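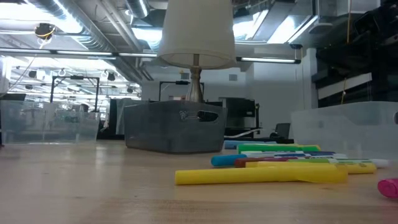

The distribution building that Darnitz opened in June on the east side of Prodano sits on a site the county had marketed for years without a taker. The company makes and ships small household goods, the kind of stock that sells in low volume per item across a very long catalog: a gray rectangular storage basket with an oval cutout handle, say, or a small table lamp with a white drum shade and a slender metal base. Goods of that type are light, awkward in shape and mostly air once boxed. They fill a trailer long before they reach its weight limit, and that single fact drove most of the site search.

When freight fills by volume, the number of trailer trips matters more than the weight on each axle. Darnitz therefore scored its candidate sites on turn time, defined as the interval between a truck leaving the interstate ramp and the same truck returning to it empty. Land price came third in the ranking. Tax treatment came fifth.

"Most of the proposals we received opened with the incentive package," says Su-chen Yen, who ran the search. "I would have liked them to open with a traffic count at four in the afternoon."

Prodano's proposal did include one, in an appendix. The city's count showed that the ramp and the two signals east of it cleared in a single cycle through the afternoon peak. Two competing locations had cheaper land but required trucks to cross a rail line at grade. One of those crossings closed to road traffic several times a shift. The search team timed each route with a loaded trailer before it opened any of the financial material.

A county of mid-sized employers

Prodano has never had a dominant employer. Its largest private payroll before Darnitz was Verbeke, a maker of pump housings and valve bodies with 438 people at two adjoining plants. Below that the list drops quickly to machine shops, a regional hospital laundry, a seed processor and a number of contract packagers. The absence of a single large plant has meant slower growth in good years and shallower losses in bad ones. It has also meant that the county's utilities were sized for many medium loads spread across a wide area.

That layout turned out to suit a distribution user fairly well. A warehouse of this type draws modest power until the operator adds battery charging, conveyors and cooling. Darnitz asked for two independent feeds from separate substations. Three of the counties on the original list could supply the capacity but only one feed. Prodano could supply both, the second by way of a line built to serve Verbeke's foundry expansion, which was scaled back after the line had been energized.

Water was a smaller question. The building needs enough for fire suppression, restrooms and a truck wash. The fire code requirement was the demanding one, given the amount of plastic and foam packing stored at height. The existing main could not hold the required pressure with the hydrants open. The city had already budgeted a loop connection for the following fiscal year and moved it forward. Darnitz paid for the on-site tank and pumps.

Labor

The labor analysis took longer than the site analysis. Darnitz hired an outside firm, Liken, to estimate the number of workers within a 30-minute drive who had warehouse, packing or light assembly experience and who were either looking for work or earning less than the planned starting wage. Liken's method discards anyone whose drive would run against the main commuter flow in winter conditions, a filter that usually shrinks the pool considerably. The result for Prodano was 1,644.

The figure is smaller than what the larger metro areas on the list could show. It was judged adequate because few other employers in the county recruit for the same jobs. In the biggest of the metro candidates, five distribution buildings were hiring from one pool, and wage postings had risen twice in the year of the search. Liken's report treated that pool as already spoken for.

Training was handled through the community college, which had run a forklift and inventory control course for several years with uneven enrollment. The college revised the course to add the scanning system used in the new building and moved one section to early morning, so that people coming off the third shift at Verbeke could attend. Verbeke's management raised the obvious objection. The two companies later agreed on a shared intake day at the college, where applicants can see both sets of postings and both pay scales. Yen describes the arrangement as informal. No document governs it, and either company can stop sending a recruiter.

Turnover among new hires is the measure the company watches most closely. Yen declined to give the rate for the first months of operation but said it was within the planning range. The main reason given in exit interviews was shift timing. The second was child care, which is scarce across the county after six in the evening.

The building

The structure is a tilt-up concrete shell with a clear height of 42 feet. That is taller than anything else in the county's industrial inventory and required a change to the zoning table, which had capped heights in the district well below it. The planning staff recommended the change for the whole district and set a deeper setback for any wall above the old cap. Residents on the north side of the site asked for a berm, and one was built with soil from the detention pond.

Docks are arranged on the two long sides, with inbound freight on the west and outbound on the east. Light items with irregular shapes are slotted nearest the outbound side, where workers pack them by hand. Heavier and more uniform cartons are kept in the deep racks and brought forward by truck. The company looked at automating the packing stations and decided to wait. Yen says the catalog changes too often for the equipment to pay for itself on the present schedule, and that the floor was poured with extra flatness so the decision can be revisited without grinding the slab.

The roof was designed to carry solar panels, though none are installed. The structural cost of leaving the option open was low at the design stage. Connecting a large array would depend on the utility's next round of substation work, and the utility has not published a schedule for it.

Incentives

The final agreement gave Darnitz a property tax reduction that steps down each year and ends after nine. The company must hold a set number of full-time jobs at or above the county median wage for warehouse work. If it falls short in any year, the reduction for that year is recalculated in proportion. The county had used an all-or-nothing clause in earlier agreements and found it hard to enforce, as canceling a whole benefit over a narrow shortfall tended to end in renegotiation. The proportional formula leaves less to argue over.

The state contributed a road grant for the turn lane and signal upgrade. Those improvements are public and serve the adjoining parcels as well, two of which have since gone under option. The county has not named the parties. One is understood to be a carton supplier, which would fit the pattern elsewhere: packaging companies locate near distribution buildings for the same reason the buildings locate near ramps, and their product is also mostly air.

What the site cannot do

Prodano's limits are fairly well understood by the people who promote it. Air cargo is too far away for next-day service. There is no intermodal rail yard in the county, and containers from the coast arrive by truck from the nearest one. For a company moving dense goods, the cost of that last leg might have ruled the site out. For Darnitz it added a fixed charge per container that was small next to the savings on the outbound side.

Housing is the more immediate constraint. The county issued few permits for apartments in the years before the announcement, and rents near downtown have risen since. Two projects are in review, both on former commercial land along the old highway. Neither will be ready before the company's second hiring phase. The transit agency has extended one bus route to the site, timed to the day shift. Workers on the late shift drive or share rides, and the agency says it will look at a second run when ridership on the first has been measured over a full winter.

Yen's team has kept its turn time study going. A trailer still makes the trip from the ramp to the yard and back within the figure used in the original model, except on days when the seed processor is receiving. During harvest its trucks queue on the shoulder from midmorning onward. The city is pricing a separate entrance for the processor on the south side of its lot, and a cost estimate is expected before the next budget is drawn up.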